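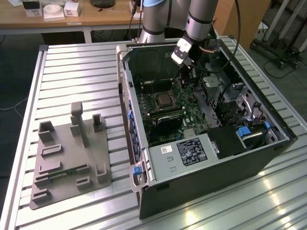
Gravetti wrote in to say that a tower this age belongs in the skip, and that anyone who opens one up is only putting off buying a new one. Perhaps. I have heard the same speech about kettles, bicycles and my own car, usually from people with something to sell. 

I'm not promising a bargain. Bernstead quoted 145 pounds to "refresh" a machine like this, and when I asked what a refresh was I got a leaflet. Edeck wanted less and told me even less. Neither would say which parts they meant to change.

Lay the case on its side with the panel off and most of it is within reach. The power supply has its black label facing you, so read that before you believe any talk of needing a bigger one.
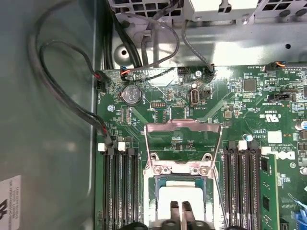 Boards and batteries

The coin cell is the silver disc in the round holder. When an old machine keeps forgetting the time, I try a new cell before I listen to any theory about the board dying. Mine cost 2 pounds. The shop had them at almost 5 on the next shelf, in shinier packaging, and I can't say I've noticed what the extra buys.

INT_USB2 is the socket on the board itself. I have read that it is terribly useful. I have yet to put anything in it.

As for the cables, plenty of guides tell you to tie them all back for "better airflow". I tried it on one tower and the temperature didn't budge. Do it if the mess annoys you, but take a note of what plugs in where first. 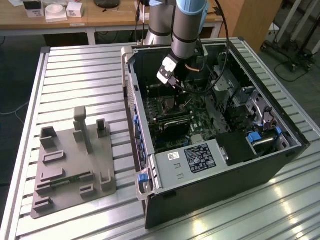
The same goes for memory. More of it is the usual cure on offer, whatever the complaint, and sometimes it does help. It did nothing for a slow disk in the last tower I had apart, and I'd already paid by then. Check how much is being used on a normal afternoon, with your normal programs open, and then decide.

Drive cages are another matter. I like the blue plastic latches well enough, though 7 years in a cold spare room makes me wary of pulling hard on any plastic.

Khosravi sells a cleaning kit for this sort of job. I used an old paintbrush.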